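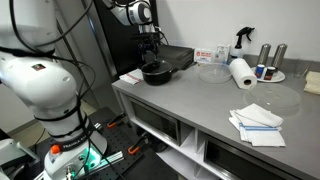 Section 4. Setting Up and Caring for the Counter

Read this section before you use the counter for the first time and again after any deep cleaning. It covers the stainless steel surface, the pot and lid, the towels and paper towels, the glass plate, and the storage canisters. Wiring and plumbing are in Section 6.

4.1 Before you start

Have these items within reach:

Pot with matching lid
Two kitchen towels, one for drying and one for resting hot cookware
Paper towels
Spray bottle filled with diluted cleaner
Round glass plate
Two tall steel canisters with their lids
Mild dish soap and a soft sponge

If your counter came from Stultine with the film still on it, peel the film from one corner in a single slow pull. Film that has been left in place through a summer can leave glue behind. Remove the glue with warm soapy water and a plastic scraper.

CAUTION: Do not use a metal scraper, steel wool, or a scouring powder on the counter. The brushed finish can't be repaired at home.

4.2 First cleaning

1. Clear the counter completely, including anything standing against the wall.

2. Find the direction of the brushed grain. On most counters it runs the long way.

3. Wet the sponge with warm water and a few drops of dish soap. Wring it out well.

4. Wipe with the grain from one end to the other. Overlap each pass slightly.

5. Rinse the sponge and go over the surface again with plain water.

6. Dry at once with a clean towel or paper towel. Water left to stand will leave spots, and in hard-water areas the spots build up into a gray haze.

7. Check the back edge where the counter meets the wall. Crumbs and soap collect there. Use a folded paper towel to get into the corner.

NOTE: Fine scratches will show during the first few weeks. They blend together with normal use.

4.3 Filling and marking the spray bottle

1. Remove the trigger head and rinse the bottle.

2. Add 2 teaspoons of Nendier surface concentrate.

3. Fill with cold water to just below the neck. Adding the water second makes foam, so pour slowly.

4. Screw on the trigger head until snug. Turn the bottle upside down over the sink for a few seconds to check for leaks.

5. Write the contents and the fill date on the bottle with a permanent marker. Throw out any mixture older than 36 days.

CAUTION: Never mix the concentrate with bleach or with any product containing ammonia. Keep the bottle at the back of the counter, and move it away completely when food is uncovered.

4.4 Placing the pot

Choose one end of the counter as the landing place for the pot and keep it clear. You should be able to set a hot pot down there without having to push something aside first.

1. Fold a kitchen towel in thirds the long way, then in half.

2. Lay it flat on the counter with the folded edge toward you.

3. Set the pot fully on the towel while it is hot. Once it has cooled it can sit partly on the bare counter, with the rest of the towel left free for drips from the lid.

4. Turn the handle so it runs along the counter. A handle that points out over the front can be caught by a sleeve or grabbed by a child.

5. Put the lid on straight. If it rocks, lift it, wipe the rim, and try again.

CAUTION: The towel must be dry. A damp towel carries heat through to your hand very quickly, and steam can come out from under the pot when you lift it.

The counter itself will stand the heat of a pot taken from a low burner. The backing under the steel is less forgiving, and repeated heat in one spot can loosen it. Use the towel every time.

4.5 The glass plate

The round glass plate is for covering bowls and for holding cut food. It is not a trivet and not a cutting board.

1. Wash the plate by hand before first use.

2. Let it reach room temperature before you put anything hot or cold on it.

3. Keep it flat on the counter, a hand's width back from the front edge.

4. Before each use, hold it up to the light and run a finger around the rim. If you find a chip, wrap the plate in newspaper and discard it.

NOTE: Clear glass is hard to see on bright steel. Put it back in the same place each time so that people know where to expect it. Some households slip a folded napkin under it.

4.6 Paper towels

A roll can be kept upright on a holder or laid on its side toward the back of the counter. If you lay it down, turn it so the loose end comes off the bottom and faces the wall. It will not unwind when bumped. Keep the roll away from the burners and out of the splash area of the sink. A roll that has been soaked at one end should be used for floors and then replaced.

4.7 Canisters, boxes, and cartons

The two canisters are meant for dry goods only: pasta, rice, flour, oats. Do not keep salt in them. Salt will pit stainless steel, especially around the seam at the bottom.

1. Wash the canisters and lids and leave them open overnight to dry.

2. Fill to 2 inches below the top so the lid can seat.

3. Label each one on the side that faces the room. They look alike from the front once they are closed.

4. Stand them side by side against the wall, leaving a finger's width between them so you can lift one without tipping the other.

Boxes and cartons in daily use can stand in a row along the back edge with their labels facing forward. Put taller ones behind shorter ones. Anything made of cardboard should come off the counter before you spray.

A flat tray at the back is useful for small loose things such as clips and measuring spoons. Empty it and wipe under it once a week.

4.8 Daily routine

1. Move the glass plate first and set it somewhere safe.

2. Lift boxes and cartons off the counter.

3. Spray a paper towel, not the counter, and wipe with the grain.

4. Dry with a fresh paper towel.

5. Shake out the kitchen towel. Replace it if it is damp or greasy.

6. Return everything to its place.

Alvarado counters with the raised front lip need one more step - run a dry cloth along the inside of the lip, where water sits.

4.9 If something goes wrong

Rainbow marks on the steel. Usually heat or too much cleaner. Wipe with white vinegar, rinse, and dry.

Small brown specks. Often iron left behind by a pan or by steel wool. Rub gently with a paste of baking soda and water, always with the grain.

Lid stuck on the pot. Let the pot cool fully, then warm it for a minute on the lowest setting. Do not pry.

Canister lid will not close. Check for grains under the gasket. Replacement gaskets are part number 13 in the Brutis parts list at the back of this manual.

Towel leaves lint. Wash it twice without fabric softener.

Section revised Sunday, March 15, 2020, by Wilson Carhuamaca. Replaces the September printing. Steps 3 and 4 of 4.7 are new.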